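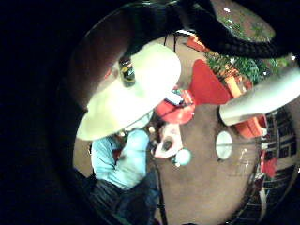

Can Machines Do the Chores Yet? A Small Gallery

Home | Gallery | Chores | Shop Floor | Contact
Last updated: July

I get asked this at every family dinner, and my answer keeps changing, so I'm keeping a page for it. Short version – not yet, but it's getting so much closer than it was! I've followed this stuff for 15 years and I have never had this much fun with it.

The round view at the top is what a camera on a hand-held gripper takes in from above – a wide-brimmed hat, blue sleeves, lots of red, all bent around in one big circle. I love these views. Everything a machine would need for the job has to be found somewhere in all that curve, and a brim that big can hide a whole face.

The next one is closer to a real kitchen chore: a bottle with a yellow cap held in a gloved hand, and an orange bowl sitting in the middle of the table. The black-and-white squares on the glove are markers, the kind a camera can follow as the hand moves.

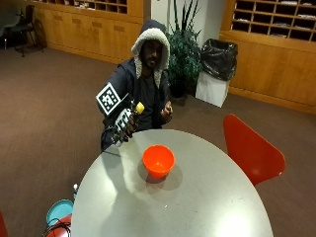
Picking things up is where I've seen the biggest jump. Leonor Quintela keeps a notebook of every demo we go to together (she's up to 1,234 lines, bless her), and the early pages are nearly all drops and misses. The later ones have cups, socks, cans of beans, even a stubborn jar or two!

Pouring is still hard. So is folding anything with sleeves. Pieter Swanepoel runs a little packing shop and would happily hand over his box line tomorrow, but he wants a machine that can cope when a box shows up crushed – and I haven't seen one do that all day long without help.

Loading a dishwasher is the one I'm watching now. Glória Simões has bet me lunch that we'll see it done properly, greasy pans included, within nine months. I took the bet and I'm hoping to lose.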